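**Cirkville Institute of Hospitality, Rooms Division Program**
Course 722: Guest Room Preparation
Handout 2: The Telephone Table and the Adjoining Wall

Issued 24 August 2022. Prepared by Rehema Biwott; laboratory supervision by Tsung-han Ko.

This handout accompanies the second laboratory period and should be read together with Chapter 4 of the course manual. Students are expected to know the terms in Section 1 before entering the practice room.

## 1. Terms

**Wall plate.** The cover fitted over an outlet or jack. A single room may contain plates of several colors and ages. Record each plate by its position and its type, never by color alone.

**Data jack.** A low-voltage connection for telephone or network service. It is often set beside a power outlet and should be listed separately from it.

**Line cord.** The thin cable between the jack and the equipment. It may hang in a curve along the wall, and any spare length is normally gathered in a small loop near the furniture.
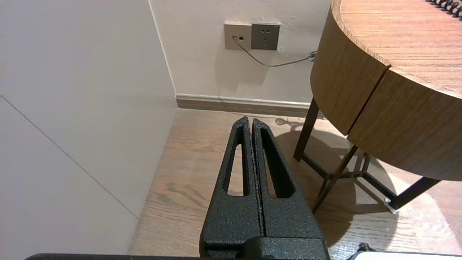 **Handset cord.** The coiled cord between the handset and the body of the telephone. It is a separate part from the line cord and is ordered separately. Students confuse the two on the written test every term.

## 2. Placing the Table

The telephone table is a small side table and carries no other guest items apart from the notepad. At the Tanui and Galetti properties, where students complete their placements, the table is set within reach of the bed or the reading chair. The following points apply in both houses:

- The table stands level on all its legs. A table that rocks is reported and is not shimmed with paper.
- No leg rests on a cable.
- The edge of the table does not press against a wall plate or a connector.
- Wood tops are wiped along the grain with a barely damp cloth. On tops with a raised rim, the inside of the rim is wiped last, using a folded corner of the cloth.

## 3. The Desk Telephone

The handset is lifted, wiped, and returned squarely to its cradle. A handset that is not fully seated will keep the line engaged, and the front desk will be unable to reach the guest. The body is then wiped from back to front. Cleaning fluid is applied to the cloth and never to the telephone.

Printed labels on the body are left in place. If a label is illegible, write the room number and "label" on the Jasten form and continue with the room.

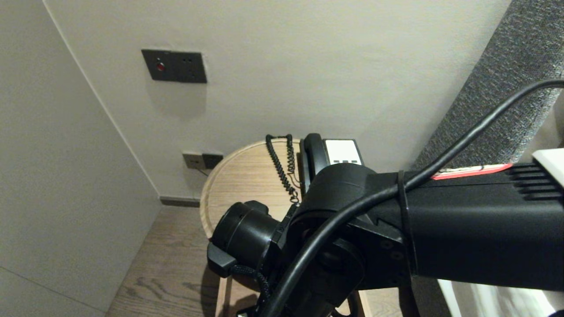
Cords receive separate attention. A coiled cord that has twisted on itself is corrected by letting the handset hang freely until it stops turning. Cords may drop behind the table but should not lie where a guest will step. Students do not unplug a line cord from the jack without the permission of the supervisor on duty.

## 4. Small Fixtures and Loose Devices

Guest rooms now contain a number of small plastic devices whose use is not always evident from their shape. Sensors, call buttons, and lamp controls may look much alike. The attendant is not required to identify the device. The attendant is required to leave it as found and to record it.

1. Handle the device by its rim.
2. Do not press any center disc or button while wiping.
3. Use a dry cloth on white or frosted surfaces, which show streaks in direct sunlight.
4. If the device has come away from a wall or piece of furniture, place it on the desk and enter it on the form.
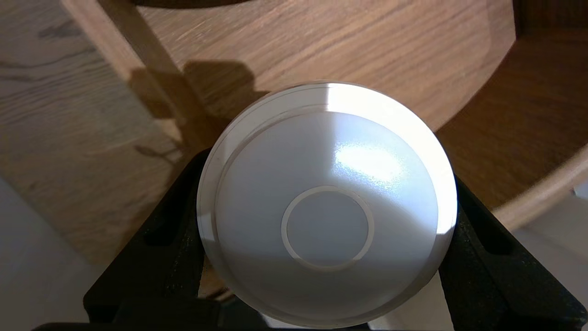

Jabari Owino will demonstrate the entry procedure at the start of the laboratory period. Entries should give the room number, the location, and a plain description. "Round, white, found near table" is acceptable. "Broken thing" is not.

## 5. Assignment

Complete one Jasten form for Practice Room 113 and one for Practice Room 375. Each form must list the wall plates by position, the condition of both telephone cords, and any loose device. Forms are submitted to Felista Swai at the program office. The practical examination in November will follow the same format.

Reading for the next period: Chapter 5, "Lamps and Shades."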